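Jerau Bin Packing Set
README, revision 3

Contents

The set covers packing and unpacking of open storage bins at a work table. Each session begins with a bin on the tabletop and ends when the items on the packing list are inside it, or when the time limit of 60 seconds is reached. There are 200 sessions in this release. Unpacking sessions are stored separately and use the same numbering.

Bins

Most sessions use a rectangular bin in tinted see-through plastic with a handle opening at each end. The long side runs away from the front edge of the table. Contents can be seen through the walls, so item visibility should not be treated as evidence that an item is above the rim.
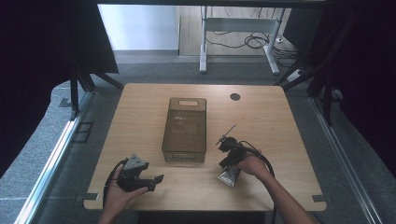

Opaque bins appear in 49 sessions and are listed in bins.csv under type "solid". The columns are session, type, orientation and start_state. A start_state of "empty" means that no packing item is in the bin — labels and printed marks are ignored.

Items

Item names follow the Ledesma list: soft goods, boxed goods, loose small parts. Duplicate items share a name and carry a suffix. An item resting on the rim at the end of a session is marked "partial".

Known issues

Orientation is missing for several early sessions. The suffix order in the unpacking files does not match the packing files and should not be used to pair items. Two spellings of "pouch" remain in items.csv.

Changes

2019-03-23: start_state added, item names merged.

Maintainer: Musa Okoro, Plistex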